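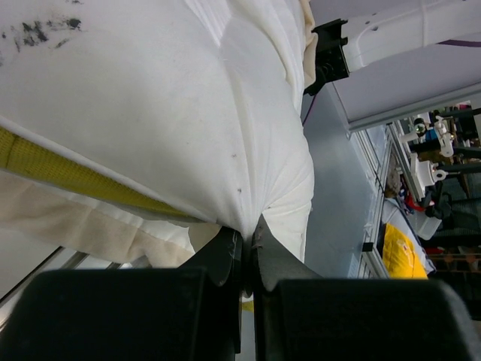
White fabric with dark marks and a strip of yellow mesh.

HUKWOOD TOWN COUNCIL
Minutes of the regular meeting, Thursday, August 7, 2014

Present: Marlene Tiedemann (chair), Retno Raju, Teodor Crăciun, Roxana Lungu. Absent: Liviu Furtună.

Minutes of the previous meeting were approved as sent out, with one spelling correction on page 2.

Gruvberg Road culvert. Raju reported that the pipe under the road has failed at the north end. One bid was received, from Cârstea. Crăciun asked whether the price covers repaving. It does not — the county would bill that separately. Lungu moved to table the bid until the repaving cost is known. Seconded by Raju. Carried, 4-0.

Parking on Sirnudholm Street. A petition with 26 signatures asks for a two-hour limit near the post office. Two residents spoke, both against. Crăciun said the limit could not be enforced after 5 p.m. with current staff. No action taken.

Bills. Payment of $656 for repairs to the meeting room door was approved. Lungu asked that the old lock be kept.

Other business. Tiedemann reminded members that budget requests are due to the clerk by the end of August. Furtună's request is already in.

Motion to adjourn by Crăciun, seconded by Lungu. Carried. Adjourned at 8:40 p.m.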